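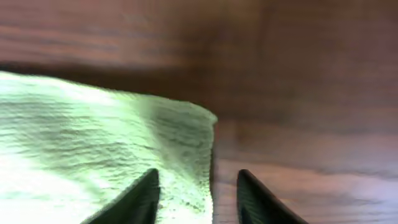

White towel on the wood table.

Hi Sólveig, quick update on the Ollura kids' craft afternoons! We've run 6 of them since the grant came through, and 42 kids have made something to take home. Salt dough was the big hit (I'm still finding flour in my bag). Leaf printing went fine once I switched to thicker paper. 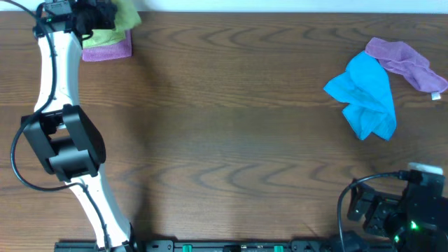
The tabletop, with its wavy grain.

Money-wise we're okay. Paint ran over a bit, so I cut the glitter order, and the parents did not complain. The Vuvberg group wants two more sessions in November, and I'd love to say yes.

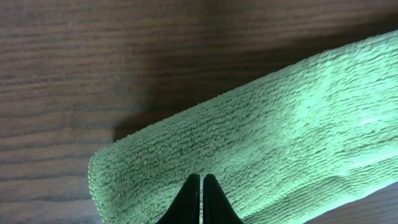 That would mean five extra sets of brushes and another box of air-dry clay, and I can squeeze both into what's left. Could you let me know before I book the Stovano room?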